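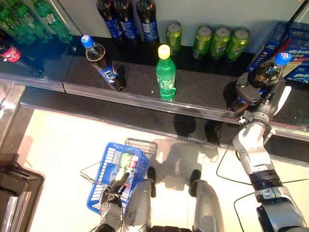 Slide 1. Right hand on the cola, left hand on the basket.

Hi everyone, thanks for coming out in August, of all months. I'm Catarina, and this is the shopping robot we've been building at the shared workshop. We call it Zirkeo. Eduard Dvořáček did most of the arm wiring, so hard wiring questions go to him (he's up the back, wave Eduard!).

Start with the grip. Closing on a bottle with other stuff right behind it took us 16 evenings to tune, and I'd still like another 4. Mention the black cable looping off the arm. Yes, I've tripped on it, twice.

Pause for a laugh, then next slide. 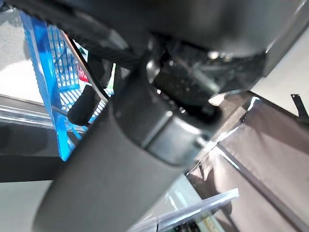 Slide 2. What the wrist sees

Okay, so this is my favourite view. Big grey arm segment, finger pad, and then that bright blue crate behind it. The grid walls are a pain for us, because light comes straight through the holes and the white shows up as little pale squares. Same with shiny plastic, lots of glare.

Ask: who here has fought with reflections? Wait for hands.

Then go to the parts list, about 2 minutes, and hand over to Eduard for the demo.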